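Court and Community Reporter (fixed term, two years)
Drernance News Trust

Location: Dradaseck, with regular travel to the county courts
Hours: 35 per week, including one evening
Reports to: Eleri Humphreys, News Editor
Post reference: 343

Drernance News Trust wishes to appoint a reporter to cover the magistrates' and Crown courts serving Dradaseck and the surrounding villages. The post has been created following a review of local coverage carried out last winter, which found that most hearings in the area now take place without a journalist on the press bench. The Trust regards the regular reporting of criminal proceedings as a central part of its work and has set aside funds for two years to restore it.

The Trust publishes a weekly printed newspaper and a daily news site. It has 2,139 paying members and is governed by a board elected from among them. It carries no political endorsement and accepts no sponsorship of individual news stories.

The duties of the post

The reporter will attend court on at least three days each week and will file accurate reports of hearings, sentences and inquests on the day they take place. Particular attention will be given to cases of violence, harassment and hate crime, where readers have told us that first reports are often not followed up. The person appointed will be expected to stay with a case from first appearance to its conclusion and to record the outcome with the same prominence as the charge.

The reporter will also attend police and crime panel meetings, maintain the Trust's diary of forthcoming hearings, and contribute two longer articles each quarter on the working of the justice system locally. Recent subjects have included delays in listing, the use of interpreters and the closure of the Tsolakis Street courthouse. From time to time the reporter will cover council business when colleagues are on leave.

All copy is filed through the Trernix newsroom system, for which training will be given in the first week.

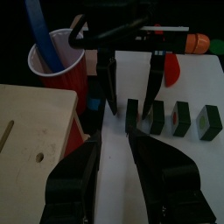
Will the reporter be expected to name every defendant?

Names are published where the law allows and where the editor is satisfied that the report is fair and complete. Decisions on anonymity orders, young defendants and requests for removal are taken by the News Editor, with legal advice where needed, and do not rest with the reporter alone.

Person specification

Applicants must hold a recognised qualification in journalism, including media law and court reporting, or be able to show equivalent experience. Shorthand at 100 words per minute is required. An applicant who has not yet reached that speed may be appointed on condition that it is attained within six months.

We are looking for someone who writes plainly, checks names and addresses against the court list, and can deal courteously with court staff, solicitors, victims and the families of defendants. Some of the material heard in court is distressing. The Trust pays for confidential counselling, which staff may arrange without reference to their manager.

A full driving licence is desirable — public transport to the Crown Court is limited after six o'clock — but applicants who do not drive will be considered on equal terms. Knowledge of Welsh or another community language would be welcome.

Terms

Salary will be agreed on appointment according to experience, within the Trust's published scale. Annual leave is 28 days in addition to public holidays. There is a contributory pension scheme, and travel to court is reimbursed monthly. The appointment is subject to a probationary period of six months. The successful applicant should be available to start in January.

How to apply

Please send a curriculum vitae, the names of two referees and a covering letter of no more than 500 words explaining how you meet the person specification. Applicants should also enclose two published reports, at least one of which must be of a court hearing or public meeting. Student work is acceptable if it was published.

Applications should be marked with the post reference and addressed to Eleri Humphreys, Drernance News Trust, 81 Tsolakis Street, Dradaseck. They may be delivered by hand to the front office, which is open from 9.30 am to 4 pm and closed on Monday. Shortlisted candidates will be invited to an interview and a short written test based on a set of court notes. Reasonable adjustments will be made on request at any stage — please tell us in your letter or by telephone.

The Trust welcomes applications from all sections of the community. Unsuccessful applicants who have been interviewed will be offered written comments on request.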